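What I learned from the depth filling test

Last week I promised to write down the result of the depth filling test, so I do it now, before I forget the details. Many of you asked in the comments if it is worth the trouble. My short answer is yes for clear plastic, and no for almost everything else.

First, the problem. Our grasp planner, which we call Folby, takes a depth map of the bin and gives back a list of grasps with a score. When the depth map has holes, Folby treats a hole as the floor. For a sponge or a box this does not matter much. But a transparent thing makes a big hole, and then the planner believes there is nothing to take. In March we had runs where the arm finished the bin, reported success and left the clear objects behind every time.

The idea from Maricruz Esquivel was to train a small network to guess the missing depth from the color picture, and to give Folby the repaired map. She named it Mistska. I was against it in the beginning. I thought the network would invent surfaces on the bare metal, where there are many reflections, and that we would hit the floor with the fingers.

To be fair to both sides we compared old and new on the same bin. Five objects, poured again before each attempt, 655 attempts in total. The robot stays the same, the gripper stays the same, only the depth changes.
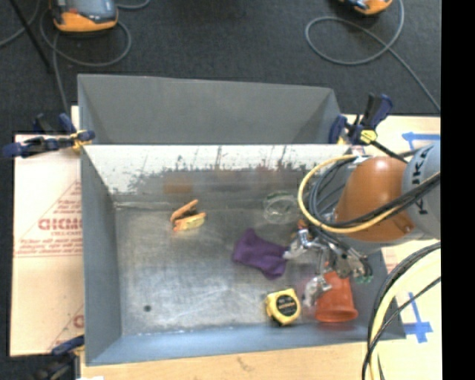 Page last changed: August 2019

The clear round container by the far wall is the one that gave us all this work. Against the gray metal you get only the pale lines of the rim and the base, and I think a person also needs a second look. The tape measure and the purple cloth were never a problem for the old method.

Now the numbers. On the clear container, the old depth gave a good grasp in 67 of 100 attempts, when we helped it by hand with a fixed height. With Mistska and no help it was 90 of 100. On the cloth there was no difference I would defend. On the red cup it became a little worse — the network makes the wall of the cup too thick, and the fingers open wider than they should.

My fear about the reflections was half right. The network does invent small bumps on the floor, mostly where the metal is scratched and bright. Folby gives them a low score, so they are almost never chosen, but I don't like to depend on this. I will try to add the empty bin to the training data under several lights.

The weights are not public yet. Maricruz wants to clean the code first, and I still must check the license.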